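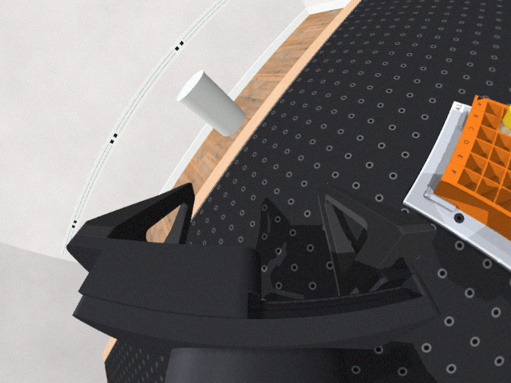
If a rule can't be checked from the log, don't put it in the rulebook, Mirela Siqueira told us in February, after reading our first draft. We had 19 pages at that point and most of it went. What follows is the second version and how we got to it.

Project Dilach: working rules for simulated rack handling
Final report, Fovalthorpe group

1. Background

The Dendham lab lets students run arm programs on the real bench only after they have passed in simulation. Until this year there was no written list of what a pass meant. One group would count a run as good if the gripper reached the rack. Another would throw the same run away for brushing the plate on the way in. Our task was to write a short set of rules that two people could apply separately and get the same answer.

We used the lab's existing simulated bench: a black table top with a grid of holes, light grey plates with position labels such as A1, and an orange rack with lettered rows. We did not change the models or the lighting.

2. The rules

Names. Positions are called by the label on the plate, and rows by the letter on the rack. "The near one" and "the left one" are not allowed in logs, as left depends on which view you have open.

Approach height. The gripper travels at the safe height set in the configuration file and comes down only when it is directly over its target. Sideways moves below that height are a fail, even if nothing is touched.

Contact. Any contact with a plate, a fastener or the table is logged. A contact that was not in the plan ends the run.

Speed. Approach speed in simulation must be the same as the speed allowed on the bench. We found old scripts from the Nasr project running much faster, so their results told us little.

Changes. Nobody edits the bench layout and the arm program in the same commit.

3. Testing the rules

Two of us marked 268 recorded runs separately, without talking. With the first draft we disagreed on 108 of them, mostly over contact. We rewrote the contact rule and marked the whole set again. The second time we disagreed on 3, all of them runs where the log had stopped early.

Marking took around 85 minutes per person the second time. The first round was slower but we did not time it.

4. Limits

The rules cover one arm, one gripper and one type of rack. They say nothing about people standing near the bench – the lab has its own safety sheet for that and ours does not replace it. Contact in the simulator is also cleaner than contact on real parts, so a pass should be read as permission to try slowly on the bench, with a hand near the stop button.

We did not get to the rule for dropped items. A draft is in the shared folder, and the next group will need to decide whether a dropped item that lands back in its own well counts as a fail. We could not agree.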